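Search this board
Search titles only
Advanced search

Suturing bench, shared workshop: thread slipping off during the wrap

Kelechi Shehu wrote:

Members are advised that the two-arm suturing bench at the Olaniyan workshop is now running for six evenings in each booking period. The instruments are secondhand surgical pieces on arms we built ourselves, and the drive boxes at the rear of each arm are our own design. The motor boards were supplied by Tesov. Total spending to date stands at 4,000 dollars, the greater part of it on the boards.

I am writing to request advice on a single matter. The bench will place a stitch in a practice pad without much difficulty. It will not reliably tie one. On a large share of attempts the loop slides forward off the closed jaws before the tail can be gripped, and the operator must begin the wrap again. The log presently holds 305 attempted throws, of which 186 were completed at the first try. I consider that figure too low to proceed to the next stage, which is to have the arms perform the wrap from a stored path with no hand on the controls.

I would ask that replies address the wrap itself. The question of whether the workshop ought to have taken on this project was settled at the general meeting.

Omolara Tijani wrote:

Thank you for the clear summary. Before offering an opinion I should like to know two things. First, which arm is holding the long strand while the other makes the wrap? Second, how much thread is left on the tail side when the wrap begins? In my experience a long tail is the more common cause of a lost loop, as the jaws must travel too far to reach the end of it.

Please also post pictures of a throw in progress, if they are available.

Kelechi Shehu wrote:

Either arm may hold the strand. The operator selects at the start of the throw. The tail is not measured, and I accept that it should be.

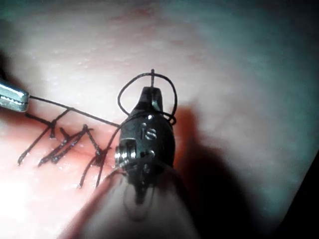
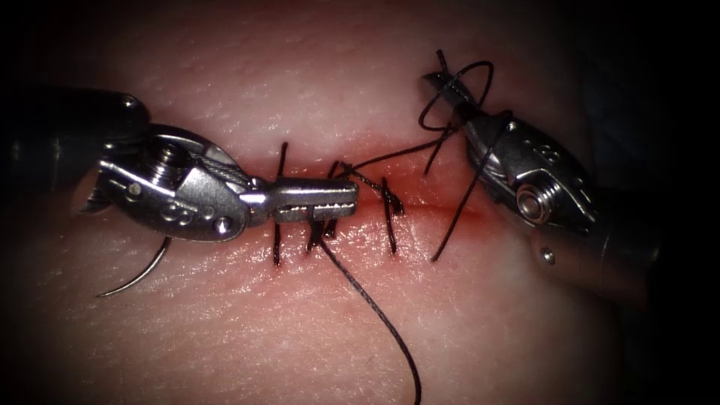

The stored path was drafted by Asabe Ezeani and treats the wrap as a plain circle about the axis of the jaws, at a fixed radius, with the strand kept under light tension by the opposite arm. It does not allow for any change in the height of the wrist during the turn. My own view is that the circle is too wide. In both pictures the loop of thread stands well out from the jaws it surrounds, and a loop of that size has little to hold it in place once the wrist tips forward. I propose to reduce the radius by a third and repeat the test on a fresh pad.

Ifeanyi Abubakar wrote:

I must respectfully disagree with the proposed change. A smaller radius will bring the strand against the wrist housing on the back half of the turn, and the thread will catch there. We had precisely this trouble on the earlier Zuvamow arm, and a good deal of thread was wasted before the radius was put back to its first value.

The fault, in my opinion, lies in the tension. The drive boxes have noticeable play in them when reversing direction. At the top of the turn the holding arm reverses, the strand goes slack for a moment, and the loop opens. Tightening the circle would hide this for a while and nothing more. I recommend that the cables on both arms be re-tensioned and the same test repeated with no change to the path.

Asabe Ezeani wrote:

As the path is my work, I will respond to both points.

Mr. Abubakar is correct that the path takes no account of play in the drives. It was written on the understanding that the cables would be checked before each session, and the sign-off sheet shows that this was not always done. I do not accept, however, that the radius is therefore beyond question. It was chosen to suit a stiffer thread than the one now in stock. The present thread is softer and springs outward less, and I would be content to see the circle reduced by a small amount, though a third seems excessive.

May I also ask that whoever works on the pad trim the long ends of each finished stitch before starting the next. Loose lengths lying near the cut are easily picked up by the wrong jaws, and a throw lost in that manner should not be counted against the path.

Omolara Tijani wrote:

I support the request regarding loose ends. In the second picture a long tail runs down from near the middle stitch across the lower part of the pad. With the working strand passing over the same region, an operator watching a small monitor could quite reasonably take one for the other.

I would suggest the following order of work:

1. Re-tension the cables on both arms and record the result.
2. Repeat the test with the path unchanged.
3. Reduce the radius slightly and repeat.
4. Shorten the tail and repeat.

Altering more than one item at a time will leave us with a better or worse figure and no knowledge of the cause.

Olumide Oyelaran wrote:

I have no objection to the order proposed, with one reservation concerning time. The bench is booked through the early part of June by the group preparing the Fevex demonstration, and four rounds of testing will not fit before then. I would combine the first and second items in one evening and leave the tail length until after the demonstration.

I would further remind members that spare practice pads are kept in the grey cabinet and must be signed for. Two are missing from the sheet.

Ifeanyi Abubakar wrote:

Agreed as to the order. I remain of the view that the third item will prove unnecessary, and I will attend to the cables myself.

Kelechi Shehu wrote:

The order of work is adopted with Mr. Oyelaran's amendment. One of the two pads is on my desk at home and will be returned. I will post the figures from the first evening in this thread, with the tail length noted for each throw. Members wishing to operate should reply with their preferred arm for holding the strand.

Omolara Tijani wrote:

Left arm, please.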